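Bench Robot Good Practice Group
Minutes of the summer meeting, 2021-07-12
Held at the Bruslow workshop, upstairs room, with Derkow joining by phone

Present: people from the Pidville, Bruslow and Tosh benches, and two from Derkow on the line. Fiona Lamont in the chair. Apologies from the Tosh night crew, who were sleeping.

1. Minutes of the April meeting
Accepted with one fix. Item 4 should have read "arms parked before the mat is changed," and the word "parked" had dropped out. Fiona pointed out that the sentence as printed had us changing the mat on the arms, and asked that whoever types these reads them once out loud. Taken to heart.

2. Matters arising
The stop button labels are on at Pidville and Bruslow. Tosh has them printed but is waiting for the new table. Derkow went further and moved the button to the front corner where either hand can reach it, and everybody on the call liked that so much that it goes straight into the draft (see item 4).

The shared log sheet is being used at all four sites! This was the thing we fretted over most in April, and the sheets that came in were filled out properly, even the comments column. Pidville sent 143 of them. Reading through other people's notes turned out to be a pleasure, and there was a fair amount of "so you get that too" around the room.

3. Speed near people
Long discussion. The draft from April had one speed limit for everything. Tosh felt that was too slow for plain pick-and-place with the gate closed, and too fast when somebody has a hand on the mat. Agreed in the end to split it:

Gate open, or anyone within reach of the table: arm tip speed no more than 300 mm per second during setup moves, and full stop before a hand goes over the mat.
Gate closed, two-arm work on small parts: up to 500 mm per second.
First run of any new program: the 300 limit, gate closed, one person watching with nothing else to do.

Derkow asked whether "watching" could include typing up the log. No. The log can wait until the run is over.

Bruslow reminded the group that these are our own house limits and sit under whatever the site safety people say. If a site has a stricter number, use the stricter number. That sentence will be moved to the top of the page, as two people had missed it where it was.

4. Draft code for shared benches, second reading
Gone through line by line. Text as changed:

4.1 Anyone may press stop, at any time, for any reason, and does not have to explain. The button sits at the front corner of the table. (Derkow's idea, with thanks.)

4.2 The person who pressed stop is the one who clears it.

4.3 Before a run, look at the cables through the full reach of both arms. A cable may hang over the mat if it stays clear of the parts and cannot get between the fingers. If in doubt, clip it back.

There was real disagreement on 4.3. Pidville wanted no cable over the mat at all. Tosh said that with the wrists turned in, their gripper leads have to have a loop or they pull tight, and a tight lead worries them more than a loose one. Both sides brought good stories. The wording above is the one everybody could live with, and we will look at it again once Tosh has tried a side clip.

4.4 Plain mat, one color, flat to the table. Keep it free of marks and dust that a vision system could take for a part.

4.5 Starting layouts should be mixed up by hand and not squared to the table edge. Lay bricks on their sides, turn them, put a couple close together. A program that only works on tidy rows has not been tested.

This got the warmest reception of the day. Fiona said she had been squaring up her bricks without even noticing, and her success numbers dropped the minute she quit doing it — which is exactly what we want to find out. Bruslow does it by having someone from another bench set the table, and recommends it to all.

4.6 If a layout includes bricks already joined, say so in the log and say which colors. Joined bricks are harder to judge from above and a failed pick means something different.

4.7 With two arms on one table, each arm has its own side and a strip in the middle that only one may enter at a time. Parts that rest right at a gripper's fingers when the run begins are to be noted.

4.8 Nothing stored on the tabletop. Coffee included. (Carried, with some groaning.)

Second reading passed. Third and last reading at the next meeting.

5. Grip force on small plastic parts
Bruslow gave a short talk. They had been running the grippers harder than needed and chewing up the studs. After turning the setting down they did a batch of 400 picks on single bricks and saw no more drops than before. Lovely clear result, and the slides are in the shared folder. The group would like to see it repeated on another bench before a number goes into the code. Pidville will take that on, using their older bricks as well as new ones.

Question from Derkow: does the lower setting hold when pulling joined bricks apart? Bruslow has not tried. They will.

6. Training new people
Tosh has been giving newcomers a half day of hand-guiding the arms with the motors soft before any code is opened. They find that people stand in better places afterward and reach for the stop button sooner. Plenty of interest in this. Tosh to write up the half day on one page so that the others can borrow it.

Fiona asked that the page say plainly: long hair tied back, no lanyards, sleeves up. It is in the site rules but new people read the new page first.

7. Any other business
Derkow is getting rid of some short table legs, free to whoever drives over.
The phone line at Bruslow dropped twice. A better speaker will be borrowed for next time.
Pidville asked if the code could have a bench layout at the back that follows 4.5. Agreed.

Actions
Pidville: repeat the grip test.
Bruslow: grip test on joined bricks, results to the folder.
Tosh: side clip trial; one page on training.
Derkow: sketch of the button position with the measurements.
Fiona Lamont: clean copy of the draft code to all benches.
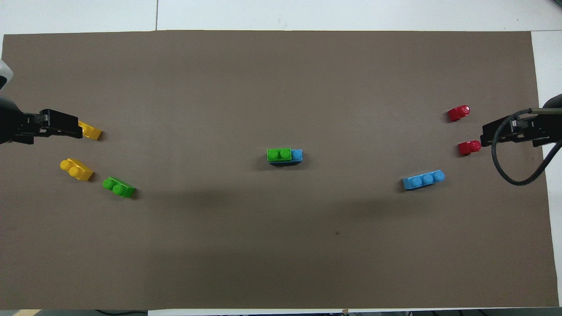
Minutes, page 4 of 4

Two arms, Lego bricks in yellow, green, blue and red, green pressed up with blue near the middle. See 4.3, 4.5 and 4.6.

Next meeting at Tosh, new table permitting. Corrections to the chair, please.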